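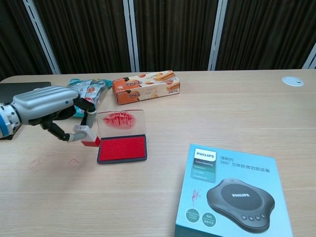 A rubber stamp with its red ink pad.

Home Collections Reading Room Diary Contact

Collections Diary: November

4 min read

The reading room closed to visitors at noon today so that the Eglītis timetables could be moved from the receiving area to the second floor. The collection came to Priltora Library in the spring and consists of more than 2,000 printed railroad and ferry timetables, most of them folded, with a smaller number of wall sheets rolled in tubes. The move was completed by 4:30 p.m. The elevator was out of service for part of the early afternoon, and the rolled sheets were carried up by the east stairs.

Condition on arrival is mixed. The folded items are sound except along the creases, where the paper has worn through in many places. Several bear pencil notes by former travelers, chiefly connecting times and, in one case, the price of a sandwich. These notes will be kept and recorded in the catalog. No erasing or surface cleaning is to be carried out over pencil.

A decision was required on ownership marks. The library has stamped printed material since it opened, and the older holdings carry a mark on both the cover and the final page. For this collection the mark will be applied once only, on the back, clear of any printed text. Items printed on both sides without a usable margin will not be stamped. They will be identified by the number penciled on the folder. Staff are reminded that stamped sheets must lie open until the ink has dried and must not be stacked in the meantime.

The Gollent boxes were delivered in the morning. The order was for 200 flat boxes, and the delivery note agrees with the order. The lids fit more tightly than those of the previous supply and should be lifted from both short ends together. Seventeen of the wall sheets are too long for any box now in stock and have been placed in the map drawers beneath the north window, with a tissue sheet between each pair.

The question of arrangement was taken up again after the move. The collector had sorted by company, and then by season. Readers who have written to us ask almost entirely about places, and a good many ask about the single line to Zastimlow, which closed to passengers before most of its records were gathered. The original order will be retained on the shelf, and a place index will be prepared alongside it. Work on the index will begin with the winter issues, as these are the least complete and the gaps need to be known before any further material is accepted.

One discrepancy should be entered. The winter issue for the Zastimlow line gives a late departure that does not appear in the notice printed for the same season. Both sheets have been placed in one folder with a slip noting the difference. It is not for the catalog to settle which was correct.

The room was at 2 degrees above its usual setting when the windows were checked at 5 p.m. The radiator valve by the map drawers was turned down and will be checked again first thing in the morning.
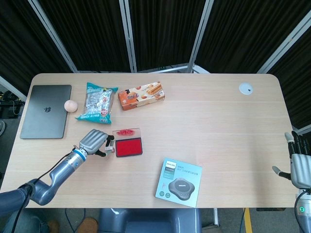 Reading Room Access

Requests for the timetables cannot be accepted until the folders have been numbered. Readers who hold existing appointments for other material are not affected. Photographs for private study will be permitted on the same terms as for the map collection, without flash. The wall sheets will be shown by prior arrangement only, and at least one member of staff must be present while they are unrolled.

Recent entries
October: New shelving on the second floor
September: Ferry posters returned from the bindery
August: Summer hours and the map drawers
A short guide to pencil notes in printed material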